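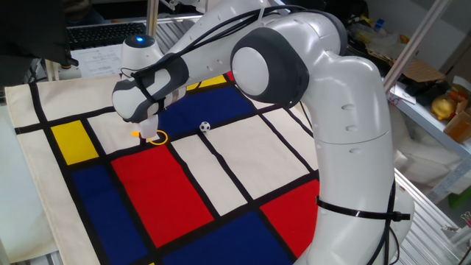 Cómo preparar el rider técnico y la lista de canales de una banda de rock

2021-11-02 – Siamak Ebrahimi

El rider técnico es el documento que la sala recibe antes del concierto y con el que el técnico de sonido decide qué microfonía saca del almacén, cuántas líneas tira y en qué orden. Un rider incompleto se paga en la prueba de sonido, que en un cartel de tres grupos dura lo que dura el cambio de escenario. El procedimiento siguiente es el que usamos con Dekberg, quinteto de rock melódico con dos guitarras, bajo, teclado y batería, tres de cuyos miembros cantan.

Material necesario

Una hoja de cálculo, un programa de dibujo cualquiera y la formación completa delante, con sus equipos. No conviene hacerlo de memoria.

1. Inventario de fuentes

Anote todo lo que suena, en el local de ensayo y con el repertorio a mano. Incluya las pistas pregrabadas, el metrónomo y los instrumentos que solo aparecen en una canción. En Dekberg la guitarra acústica entra en un único tema, «Nellness», y durante dos giras faltó en la lista.

2. Numeración de canales

El orden habitual es batería, bajo, guitarras, teclados, pistas y voces. La lista de Dekberg ocupa 16 canales:

1 Bombo
2 Caja
3 Charles
4 Tom 1
5 Tom base
6 Aéreo izquierda
7 Aéreo derecha
8 Bajo (caja de inyección)
9 Guitarra eléctrica 1
10 Guitarra eléctrica 2
11 Guitarra acústica (caja de inyección)
12 Teclado izquierda
13 Teclado derecha
14 Voz principal
15 Voz guitarra 2
16 Voz teclado

El metrónomo no figura porque sale del módulo del batería a sus propios auriculares y no pasa por la mesa. Las pistas se disparan desde el teclado y comparten los canales 12 y 13. Si en su caso van aparte, añada dos canales más antes de las voces y renumere.

Deje una columna para el micrófono preferido y otra para el tipo de pie (alto, bajo, pinza). En la primera escriba siempre «o equivalente», salvo que el grupo lleve el micrófono consigo. En ese caso se indica «lo aporta la banda».

3. Mezclas de monitor

Asigne un número a cada envío y diga qué debe contener, en orden de prioridad. Ejemplo:

Mezcla 1, voz principal: su voz, guitarra 1, algo de bombo.
Mezcla 2, guitarra 2: su voz, voz principal, caja.
Mezcla 3, bajo: bombo, voz principal, teclado.
Mezcla 4, teclado: su voz, teclado, guitarra 2.
Mezcla 5, batería: bajo, voz principal, teclado.

Especifique si cada mezcla va a cuña o a sistema intrauricular. Si es intrauricular, indique también si es mono o estéreo – una mezcla estéreo consume dos envíos y en mesas pequeñas eso obliga a recortar.

4. Plano de escenario

Se dibuja visto desde arriba, con el público en la parte inferior de la hoja. Izquierda y derecha se entienden desde el punto de vista del músico que mira al público, y hay que escribirlo en el plano. Marque la posición de amplificadores, cuñas, pies de voz y tomas de corriente. Las tomas se indican con el número de enchufes, no con un rayo suelto.

5. Volumen en escenario

En salas de menos de 70 personas el amplificador de guitarra suele oírse más que el equipo de sala. Proponga una solución en el propio rider: amplificador girado hacia el lateral o potencia reducida. En la sala Istareo, el técnico Hooman Taheri limita el nivel a 103 dB en el control y lo comunica antes de la prueba. Si la banda no puede trabajar por debajo del límite de una sala, hay que hablarlo al cerrar la fecha.

6. Tiempos

Indique por separado montaje, prueba y desmontaje. Dekberg necesita unos 22 minutos de montaje con la batería ya armada fuera de escena.

7. Formato y envío

Un único PDF, dos páginas como máximo. Página 1: lista de canales y mezclas. Página 2: plano, corriente y tiempos. En el encabezado de ambas, nombre del grupo, versión y teléfono de quien lleva la parte técnica. El nombre del archivo debe contener la versión; «rider_final_bueno.pdf» no permite saber si la sala tiene el vigente.

Errores frecuentes

– Lista de canales y plano que no coinciden (una voz en la lista sin pie en el plano).
– Cajas de inyección no pedidas para el teclado.
– Rider de la formación anterior. Revíselo tras cada cambio de músico.

Corrección: en la versión de marzo la mezcla 3 figuraba sin teclado. Gracias a Azadeh Ghaffari por el aviso.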